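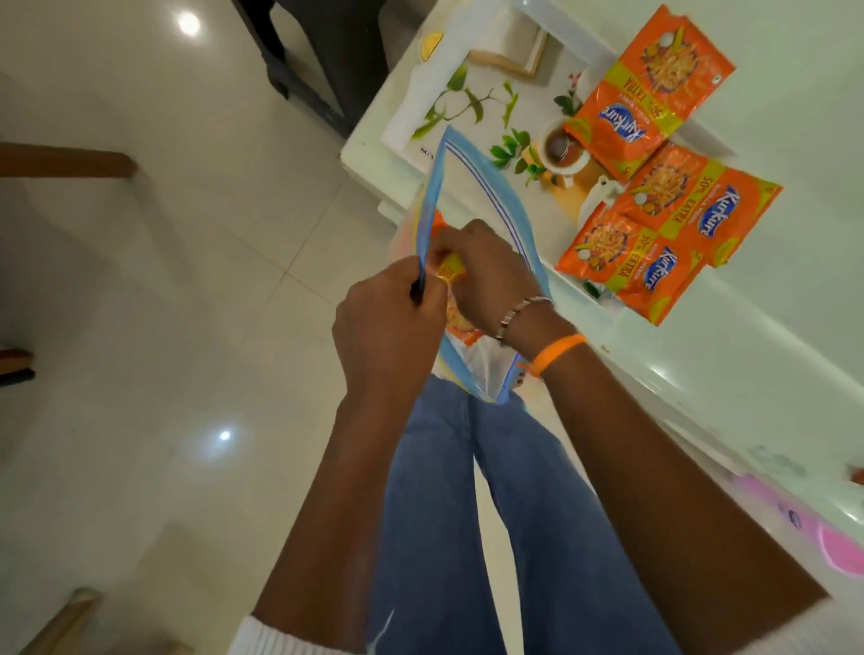 Bagging by hand. One packet going in, three more on the table.

Jobs > Packing and warehouse > Hand packers / cell minders, Hviid site

HAND PACKERS AND CELL MINDERS - FIVE PLACES - TEDEX, HVIID SITE
Ref 488
Posted April 22, 2024

Quick one as we need people soon. Tedex packs mixed snack bags for schools, coach firms, charity walks, offices, anyone who wants a lot of small bags with the right things in them. Zip-lock bags mostly, some paper. Up to now all of it by hand. That is changing and we'd like you to know how before you apply, so please read the whole thing and not just the pay bit.

What the work is

Open bag. Packets in, right way up, right ones for the order. Press the air out, run the zip shut, check it with your thumb, into the crate. Then again. Sounds like nothing, and anybody can do ten. Doing it at three in the afternoon with the zip still closed all the way along every time is the job.

Crisp and corn snack packets are full of air and don't like being squashed. You learn how hard you can push. Burst ones go in the red tub, no one is told off for a burst packet, just don't bag it.

What is changing

We've got one packing cell in already, from Jedard. Everyone calls it the Bolero because that's what is printed on the door. Two arms, a camera over the top, a bag rack. A second one comes in November.

What it does well: the same bag all day. Same three packets, same bag, stiff enough opening. On a plain order it did 491 bags on a day shift last week, and one person looked after it while also making up crates.

What it doesn't do well: soft bags that fall shut on themselves. Packets that slide. Anything with a promotional pack that is a bit bigger than the normal one. Mixed orders where bag 12 has no nuts and bag 13 has no dairy. It stops, light goes amber, somebody walks over. Some mornings that is a lot of walking over.

So the plan is that long plain runs go to the cells, and short, fiddly and allergy orders stay on the tables. We think there will be hand tables here for years. Can't promise how many. There are fewer now than there were, you'll hear that on your first tea break anyway so better from us.

What it has changed for the people here

Asked round the tables and the cell what to put. Not edited much.

- Less wrist ache for those who used to get the long runs. This was the main complaint before and it's come right down.
- Less chat. The cell is noisy and you stand apart from the tables. Several people don't like that. We now swap over every two hours, which was their idea.
- The hand work that's left is harder. The easy orders were also the restful ones, you could switch off a bit. Now the tables get the awkward stuff all day. We have dropped the table target to 414 bags a shift because of it and it might need to come down again.
- More screens. You have to log each stop with a reason. Six buttons and an "other". Too many people press other (me included).
- Nobody on a permanent contract has been let go over the cell. Two agency contracts weren't renewed in the winter and the cell was part of the reason.

Florencio Sarmiento leads days. He was a hand packer here for years before he took on the Bolero and he does all the training on it. His words: "It copies the easy half of what your fingers do. The other half is why I still have a job, and I spend most of it picking bags off the floor."

The two sides of the job

Everybody does both. We tried having table people and cell people and it went badly, so not doing that again.

On the tables:
Making up short orders and allergy orders from the sheet
Checking dates and pack sizes before you start, not halfway
Closing and checking bags
Keeping your table clear, wiping down at every order change

On the cell:
Loading bags and packets
Clearing stops, gaurd door shut before you press reset, every single time
Pulling every twentieth bag and checking the seal by hand
Writing down what it keeps getting wrong. We send the list to Jedard each Friday and they do fix things, slowly

Who we want

No experience needed with robots. None. If you've packed, picked, sewn, worked in a kitchen, done model kits, stuffed envelopes for an election, good. Steady hands and you notice when something's off.

You do need to read an order sheet in English and be able to say out loud that you are stopping the line. Quiet people are welcome, but not about that.

Most cell work is standing. Table work can be sitting or standing, you pick. If you have a hand or shoulder problem tell us at the start and we'll sort the swap pattern round it. Nails short, no rings with stones on the cell side, the rest of the clothing rules are in the pack we send you.

Hours and pay

Full time, days, Monday to Friday, 7.30 to 3.30. Half hour lunch, paid. Two tea breaks, also paid.
£491 a week before tax. Same rate on tables and cell. There was talk of paying the cell side more and the tables said no, fair enough.
Three places are permanent from the start. The other two run to the end of November and get looked at again when the second cell is in. We'll tell you which one you are being offered before you say yes.
Training is two weeks, full pay. First week tables only. You don't touch the cell until you can bag well by hand, as otherwise you can't tell a bad bag when it makes one.

No piece rate. The target is there for planning orders, and if you are under it someone comes to help, that's all.

What happens when you apply

Send a few lines about yourself. CV if you've got one, not fussed if not. Say which days you can come in.

Then a try-out, an hour and a half, paid. You bag a short order at a table with someone next to you, watch the Bolero for a bit, and ask us whatever you want. Bring reading glasses if you use them, the dates on some packets are tiny. Oluf Egilsson (site manager) will be about and is the person to ask about the second cell, contracts, and anything above that you don't like the sound of.

We answer everyone, yes or no, normally inside a week. If you haven't heard after that, chase us, it'll be in the wrong inbox.

A few things people have asked already

Is there parking? Yes but it's full by 7.15. Bus stops at the gate.

Will the camera on the cell film me? It looks down at the rack and only records when there is a stop, so your hands can be in it while you clear a jam. Clips get kept for two weeks and are used for fixing faults. Not for timing anyone. It's written into the site agreement and you can ask for a copy.

Can I only do tables? For the first two weeks yes. After that no, unless there is a health reason.

Can I learn to do more on the cell? Yes please. Florencio needs a second person who can do the morning set-up and change over the bag rack. Not a seperate post yet. Would like it to be.

Can I take the burst packets home? Ask on a Friday.

Part time? Not this round. Might be some evenings once the second one is running, will post if so.

Places stay up until filled, and we do try-outs as people write in, so don't sit on it.

Apply: write to Oluf Egilsson at the Hviid site office, put Ref 488 on it, or hand it in at the gate

Shared 5 times | 0 comments

© Tedex 2024 | Contact | Vacancies | Privacy | Back to top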